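Marmalade loaf, and the tin that came with it

I have been baking the same marmalade loaf since I was tall enough to see over my grandmother's worktop, and in all that time I don't think I have made it exactly the same way twice. She never wrote the recipe down. What she had was a tin (dented on one side, with a lid you had to persuade) and a habit of filling it to just under the second ridge, and that was her measurement for everything. Two ridges for the loaf, three for the Christmas one with the fruit in. When the tin came to me I spent a whole wet Wednesday with a set of scales and a jug of water trying to turn ridges into grams, and I got nowhere sensible, so I went and made a loaf instead and it was lovely.

I have been promising this recipe since May, when I took one along to the Etley village lunch and came home with an empty plate and five people wanting to know how it was done. So, at last, with apologies to all five of you!

You will need 175g of soft butter, 175g of caster sugar, three eggs, 200g of self-raising flour, a good pinch of salt, the zest of an orange and four heaped tablespoons of marmalade, plus another two for the top. I like a thick-cut one with plenty of peel, the darker the better. My grandmother used whatever was open. If yours is very stiff, loosen it in a small pan over a low heat first, because a cold lump of it will sit at the bottom of your loaf and sulk.

Heat the oven to 170C (150C fan) and line a two-pound loaf tin. Beat the butter and sugar until they're pale, and please do give this a proper five minutes, even if your arm complains. I know we all cheat at this bit. Add the eggs one at a time with a spoonful of flour in between, then fold in the rest of the flour, the salt and the zest. The marmalade goes in last, stirred through just enough that you can still see streaks of it. The mixture should drop off the spoon if you give it a little shake. If it won't, add a splash of milk, or tea if there's some left in the pot, which was her trick and gives it a slightly grown-up flavour.

It wants 55 minutes to an hour in most ovens. Mine runs hot at the back (I have moaned about this on here before, I know) and it's done in 50, with a hat of foil for the last ten. Leave it in the tin for a quarter of an hour, then brush the extra marmalade over while it's still warm so that it sinks in.

Now, about flour. I used to be a terrible snob and would drive all the way to the mill shop at Stotel for a particular bag, and then one winter the road was closed and I had to use the ordinary stuff from the corner shop, and my family ate the whole thing without a word. I still go to Stotel, but these days it's mostly for the cheese scones and the walk along the river afterwards. 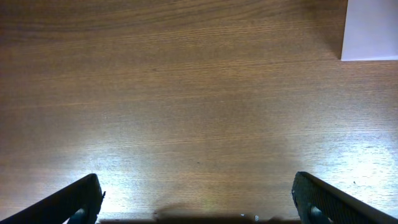
Kitchen Table Letters, no. 43

Where was I? Keeping it. Wrapped in greaseproof paper and put away in a tin, it will be better on the second day and better still on the third, if you can hide it that long. I have had one last a week, but only because I was away for most of it. Slices freeze very well with a bit of paper between them, and they toast beautifully from frozen, with salted butter, late in the evening when you told yourself you weren't going to have anything else.

A few of you asked last time whether you could make it without eggs. I've tried it once, with plain yoghurt and a little extra baking powder, and it was a bit flatter and a bit damper and I ate it all the same. I'd call it a pudding and serve it with custard. If anyone has a better way, do tell me, because my sister-in-law can't have eggs and she has been very patient.

The other thing I meant to say is that lime marmalade works, and ginger preserve works even better, but lemon curd doesn't. It disappears altogether and leaves the middle claggy. I did that one for a birthday, and we covered it in icing and carried on.

My grandmother would have thought all this a great deal of fuss over a plain cake. She'd have had hers mixed and in the oven before I'd found the zester, and she'd have been sitting down with the crossword by the time I'd finished lining the tin. I do still use her tin, by the way, for the flour. I fill it to the second ridge first, out of respect, and then I tip it on to the scales and take some out.

Next time I'll do the cheese scones, if I can work out what they put in them. I suspect mustard.

3024 views
43 comments
5 shares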